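Gromumdale
About Us
Who We Are
What We Do
How We Work
People
Contact

About Gromumdale

Gromumdale develops software for robots that work with their hands. Our programs allow a machine to find an object, decide how to approach it, plan a safe movement of one or both arms, and adjust its grip when contact is made. We do not manufacture arms, hands or sensors. Our customers bring their own equipment, or select it from suppliers they already know, and we provide the control, perception and planning layers that run on it.

The company was founded by Yaw Ackah and Sorcha Heffernan, who had worked together for several years on motion planning for packaging lines. They had observed that most of the time spent on a new installation went into rewriting the same functions for a different arm or a different hand. Gromumdale was established to write those functions once, test them properly, and maintain them for as long as customers depend on them. The company today has 54 employees and remains privately owned.

What We Do

Our work is organized around three products. Each may be licensed separately, and each is supplied with full documentation and a named support engineer.

Arance – hand and finger control

Arance is our control software for hands with several fingers. It accepts a single grasp command and converts it into coordinated joint movements, taking account of the limits of each finger and the shape of the contact surface. A hand is described to Arance in a plain configuration file that sets out its links, joints, ranges and fingertip pads. Once that file has been checked, the same grasp library can be used without changes to the application code.

Fingertips receive particular attention in this work. The behavior of a textured pad differs from that of a smooth one, and pads change with use. Arance therefore keeps a separate contact model for each finger and allows an operator to update it during routine service, without stopping the wider system for a software release.
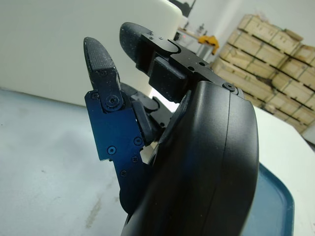 Aidoo – perception

Aidoo combines images from several viewpoints into one working model of the area in front of the robot. A view from above gives the general position of objects on a table. A view from the wrist gives the detail needed in the last few inches of a movement, when the hand itself may hide the object from other cameras. Aidoo weighs these sources against each other and reports a confidence value with every estimate. When confidence falls below a level set by the customer, the system slows or pauses and requests a second look.

The software is designed for rooms as people use them. Cables, crates, furniture and personal items are treated as ordinary features of a workplace, and customers are not asked to hang curtains or install special lighting before a trial can begin.

Zatora – planning for two arms

Zatora plans movements for two arms that share one workspace. It determines which arm should act first, which should hold or steady the object, and how each can withdraw without crossing the path of the other. Plans are recalculated during the movement if Aidoo reports a change. Every plan is stored with the information on which it was based, so that an engineer may later review why a certain path was chosen.

How We Work

A customer project begins with a written description of the task. We ask for this in everyday words, and we ask that it be prepared by the people who carry out the task at present. Our engineers then divide the task into short stages and agree with the customer on what will count as success for each stage.

The stages are built first in simulation and afterward on physical equipment. Household and office objects form a large part of our test library, which now holds 409 recorded tasks. They have been selected for the demands they place on the software. A kitchen appliance, for example, may combine a rounded body that is difficult to grip, a small control that must be approached from one side, narrow openings that are dark inside, and a cord that must be kept clear of both arms. Few purpose-built test pieces bring so many of these matters together in one item.
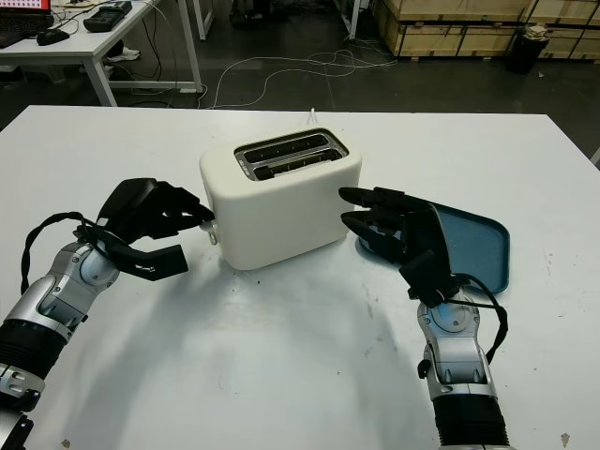 Each task in the library has an owner on our staff, a written procedure, and a set of conditions under which it must be repeated before any release. A change to Arance, Aidoo or Zatora is not approved until the tasks that depend on it have been run again. Where a result is worse than in the previous version, the release is held and the cause is recorded, even if the difference is small. Customers receive this record together with the new software.

We publish two scheduled releases each year, the second of them in August. Corrections that affect safety are issued separately as soon as they have been reviewed. Older versions are supported for nine years from first delivery – a period chosen to match the working life that many of our customers expect from their equipment.

Tooling and Records

In addition to the main products, we supply tools for logging, replay and fault review. An operator can step through a recorded run and see the commanded and measured position of every joint next to the matching camera views. Files are kept in an open format and belong to the customer. We do not use customer recordings in our own development without written permission, and permission may be withdrawn at any time.

People

Yaw Ackah, Managing Director. Responsible for the overall direction of the company and for its agreements with customers.

Sorcha Heffernan, Technical Director. Leads the planning group and chairs the release review.

Lahcen Ezzat, Head of Control Software. Responsible for Arance and for hand configuration and testing.

Esi Quaye, Head of Perception. Responsible for Aidoo and for the calibration service offered to licensed customers.

Kirsty Ormsby, Customer Projects. First point of contact for new inquiries, site visits and training.

Training and Visits

Introductory training is offered to all licensed customers and lasts two days. It covers installation, hand configuration, fault review and safe recovery after a stop. Advanced courses in two-arm planning are arranged on request for groups of up to 22. Visits to our laboratory may be made by appointment through the Customer Projects office. Visitors are asked to give notice of any equipment they intend to bring, together with its control interface and mounting details.

Contact

General inquiries, requests for a trial license and questions on existing agreements should be addressed to Customer Projects. Fault reports should be submitted through the support portal, with the run log attached.

Page last reviewed 30 January 2020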